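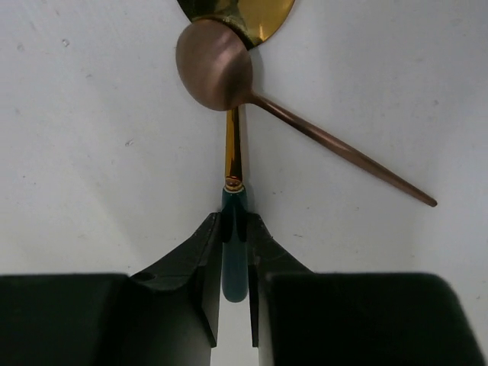
Wrist view: fingers closed on the teal handle, rose-gold spoon lying across the shaft.

Teleop demos for cutlery sorting: the policy hesitates before the grasp

Asked on 27th March in Teaching by Demonstration

Hello all. I am recording demonstrations for a cutlery task with the Zandoner leader arm and a Postma two-finger gripper. The operator moves the leader by hand and the follower arm copies it. I have 300 episodes now. When I train on them, the arm goes near the utensil, then it stops above it and makes very small movements, sometimes until the time limit. If I push it a little by hand, it continues and grasps normally.

My questions are two. Is it a problem of too few episodes, or of how I drive? And when one piece lies over another, should the operator always take the top piece first? Until now I did not have any rule for this, I took what was easier to reach.

I record with Kemar, wrist camera only, default settings.

3 answers

Answer 1 (accepted)

I had the same thing in September and it was my driving. I was stopping above each spoon to check my alignment. The policy sees many steps where the picture is the same and the action is zero, so it learns to stay there. Play back your episodes and look at the joint speeds just before the fingers close. If there is a flat part in most of them, you have found it.

I cut the idle steps with a speed threshold and trained again, and it was much better. For new episodes I practiced each start position 3 times without recording, then I recorded. Please do not cut the pause when the fingers are closing. There the arm must be still, and the gripper command is changing.

About the pieces that cross: choose one rule and write it down for all operators. Mine is top piece first. If half of your demos do the opposite, the model gets two answers for one view.

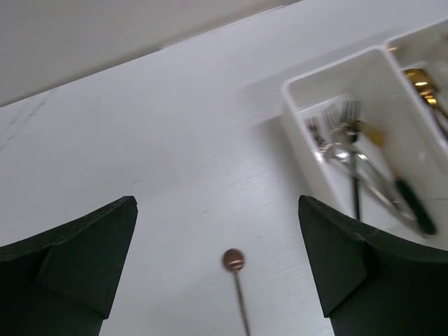

Should the gripper already be open when an episode starts?
Start every episode with it fully open, and put this in your reset script so the operator does not have to remember it.

Answer 2

More data. I went to 378 and the problem was gone.

Answer 3

I agree with the first answer, but check also the delay between leader and follower. On our bench at Jaltirlow it was 13 frames because of a bad USB hub, and every operator was waiting for the arm to catch up without noticing it. After we changed the hub the pauses became short, with the same people driving. Which hub do you use?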